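**Notebook, June, open day at Welent (simulation side)**

Got in at 9:15 with Mehrangiz and Kourosh. Best visit we've done in ages! Frans Dijkstra ran the demo and let us ask whatever we liked, which we did, for most of the morning.

Their kitchen world is called Porkitz and it's all rendered, no hardware in the room except the workstation and a big screen. Frans says they can queue up to 2,000 runs overnight and sort them by how they ended. I'd love even a tenth of that. Our own batch for Altus was 79 runs and I was proud of it until this morning.

Kourosh kept going on about the marble (he's right, the veining is lovely) while I was trying to write down how they handle joint limits near the counter. Notes on that are on the loose sheet, taped in at the back.

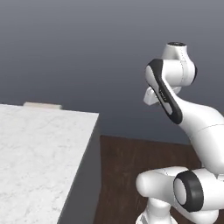
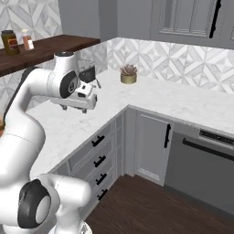 Same white arm in both, with the coffee corner in the second.

**Can we run their scenes on our own machines without buying anything new?**

The kitchen scenes load on an ordinary desktop with a decent graphics card, so our two newer boxes will do, but the old one in the back office won't manage it. Frans will send a trimmed version for us to try first.

Other bits before I forget:

- Reset between runs takes them 15 seconds. Ours is much slower, must look at why.
- They randomize the lighting colour and strength on every run. We only do strength. Easy fix, Nima to have a go.
- Grip force log is a plain text file, one line per step. Love it.
- 21 people signed up for the afternoon session, so go early next time if you want a turn at the controls.

Mehrangiz got a turn and was grinning the whole way back to the car. Houshang, you have to come to the next one. Still need to email Frans about the file format, and return the visitor badge that's in my jacket pocket.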